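Wanted: people to go through our gripper's failures with a cold eye

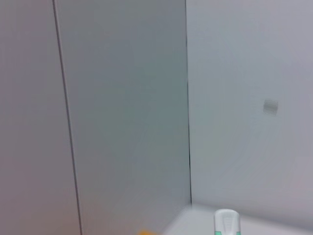

White bottle with teal-green accents, seen by the wrist camera in the gray-walled work area.

Hillevix is looking for seven people for a paid review of a pick-and-place arm that has been dropping things. The work is part time and lasts 40 hours per person, spread over as many weeks as you and we can agree on. You don't need an engineering degree. You do need patience and a low opinion of summary charts.

Some background, so you know what you'd be walking into. In January the arm let go of a full bottle while swinging back from a shelf. The bottle landed outside the marked area, close to a technician's foot. The controller logged the pick as a success. When we went back through the records we found more of the same: drops marked as successes, and a few clean picks marked as drops. The supplier of the control software, Prulleck, sent an update and told us the matter was closed. We ran the update. It may have helped. I have read the supplier's test report twice and I still can't tell you, and I don't think the people who wrote it can either.

So we are holding the arm behind its guard, at reduced speed, until somebody without a stake in the answer has looked at the recordings. There are 3169 of them, all from the wrist camera, all short. Many are a little soft, and the object is often only partly in view when the fingers close. That's what the arm has to work with, so that's what you'll get too.

What you would do

You'd watch recordings and mark what you see: grip held, grip lost, can't tell. "Can't tell" is a real answer and you won't be pushed to change it. Each recording goes to 2 reviewers who don't talk to each other about it. Where they disagree, Kazue Iwasaki takes it up and both sets of notes are kept.

A smaller part of the job is on site. You'll stand outside the guard with a stop button and write down what the arm does with bottles and other household goods. You will not reach into the work area for any reason while power is on. Anyone who does is off the project, and that includes our own staff.

Who we'd like to hear from

People who have inspected, graded or sorted something for a living. Warehouse, lab, kitchen, print shop, all fine. If you've ever sent back a report because the numbers looked too good, say so in your letter. Prior work for Prulleck or its resellers rules you out.

You need to be 18 or older and able to stand for an hour at a time for the on-site part. If you can't stand that long, apply anyway for the recordings only and tell us.

What we can't promise

A finding. You may finish and we may still not know why the grip fails. We also can't promise the arm goes back into service, and a few people here would be happy if it didn't. Your pay doesn't depend on any of that.

To apply, send one page to Mitsuko Koyama at Hillevix by 11th July. Skip the résumé template. Tell us about a time a machine told you something that was wrong and how you caught it.

Comments

Ese Ekpo
Is the on-site part paid at the same rate as the recordings? The ad doesn't say.

Mitsuko Koyama
Same rate for both, and travel is covered. Should have been in there.

Tetsuya Ichikawa
We had a Shimada arm that did this. Finger sensor read closed whether or not there was anything in the fingers. Three software updates before anyone opened it up. Has anyone opened yours up?

Kazue Iwasaki
Yes, and the sensor tested fine on the bench. I'm not convinced the bench test means much. Please apply.

Genowefa Nowakowski
Will the marked recordings be shared with the supplier before you publish the results? I'd want that in writing first.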